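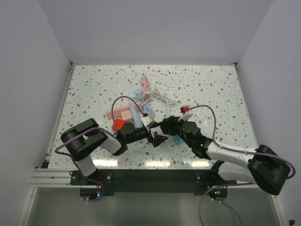
Mehwish Minhas wants to know why robots need rules at all, if they already do exactly what they're told. Her letter reached us in November, and it's a good question, so it gets the whole page.

The trouble is in the words "exactly what they're told." Suppose you told your little brother to put everything from the table into the drawer. He would put in the pencils and the tape. He would probably leave out the soup. A robot has no feelings about soup. If the instruction says everything, and the soup is on the table, then your drawer has soup in it.

So people who work with robots write rules. Some are rules for the robot, and those get turned into computer code. Far more of them are rules for the people, who are harder to program and keep going off to lunch.

Who gets to make the rules?

Some rules are laws, which a government makes. Some are called standards. A standard is a very long, very careful agreement about how to do something properly, written by people who have argued over every comma. There are standards for bike helmets, for crayons and for the size of a sheet of paper. There are standards for robots too, and they cover things like how a robot must stop and how close a person may stand to it.

Then there are house rules. These belong to one workshop or one lab, and they are usually taped to a wall. "Tie your hair back" is a house rule. So is "Whoever moved the stool, move it back."

At the Cukbridge workshop, where two-armed robots practice handling everyday things such as power strips and bundled-up cords, the house rules fill two sheets. Tanveer Soomro wrote the first sheet. The second sheet is everything he hadn't thought of.

Rule one: know where the stop button is

A robot that could hurt somebody should have an emergency stop. It is often big and red, so that you can find it while panicking. Pressing it makes the robot stop moving, and the robot must stay stopped until a person has checked that it's safe and started it again on purpose.

New people at Cukbridge have to point to the stop button before they are allowed to touch anything else. They have to do it again after lunch. Tanveer says they may find this insulting if they like, as long as they point.

Rule two: stay out of reach

A robot arm can reach farther than you think. It folds up at the elbow, just as yours does, and a folded arm looks short. When it straightens out, it isn't short anymore.

Before work begins, somebody measures how far each arm can go in every direction. That whole area is called the robot's workspace. When the arms are switched on and moving by themselves, human hands stay out of it. This goes for hands that only want to fix one tiny thing very quickly. Those are the hands the rule was written for.

Some robots are built to work right next to people. They have to move gently, and many can feel a bump and stop. They have rules of their own, and even with them it's rude and unwise to stick your nose in.

Two arms need one more rule, which is that they mustn't crash into each other. Your own two hands manage this without a meeting. Robot arms have to be given the information: where the left one is, where the right one is, and which bit of air each of them is about to use. If both want the same bit, one waits.

Rule three: start slow

When a robot tries a new job, it tries it at a crawl. At Cukbridge the first runs are done at 10 percent of full speed. Watching this is less exciting than watching paint dry, because paint at least changes color a bit.

Slow is useful, though. If the robot is heading for the wrong spot, a slow robot gives you time to say "Oh no" and then do something about it. A fast robot leaves time only for the "Oh."

Rule four: respect the cord

Cords are difficult. A block stays the shape it was when you last looked. A cord flops, loops, and makes friends with other cords. When a gripper lifts one end, the other end may come along, bringing a plug with it.

So there are rules for practicing with them:

Practice cords are never plugged in. Nothing that a robot is learning to pick up should have electricity running through it.

If a cord is caught, the robot stops pulling. It doesn't pull harder. (This is a fine rule for shoelaces too.)

The robot's own cables are tied along its arms, with enough slack for the elbow to bend. A robot that gets tangled in itself has to be rescued, and the paperwork is dull.

Rule five: write it down

Every time something goes wrong, it goes in the logbook. It goes in even if it was small, and even if it was your fault, which is when people suddenly can't find the pen.

The Cukbridge logbook has over 200 entries. Number 46 says, in full: "Left arm did what I asked. I asked for the wrong thing. B. Samir." Brahim Samir is a little tired of having this one read out to visitors. But the next person who typed that instruction checked it first, so the entry did its work.

Back to Mehwish's question

Mehwish, a robot does what it's told, but it can't tell whether the telling was any good. It doesn't know that a finger is worth more than a plug unless someone has made that matter in the way it's built and run. The rules are where people do that part of the thinking, preferably before the switch goes on.

Something to try at home

You need a friend, a piece of string and a mug with nothing in it. Your friend is the robot. You are the programmer. Get the robot to put the string in the mug, using only spoken instructions. The robot must do precisely what you say and must not be helpful in any way.

Before you begin, agree on a stop word. Then write two rules you think you'll need.

When you've finished, write down the rules you really needed. Keep both lists. Send them to us if you like, along with the name of your robot, and tell us how long it took before one of you had to use the stop word.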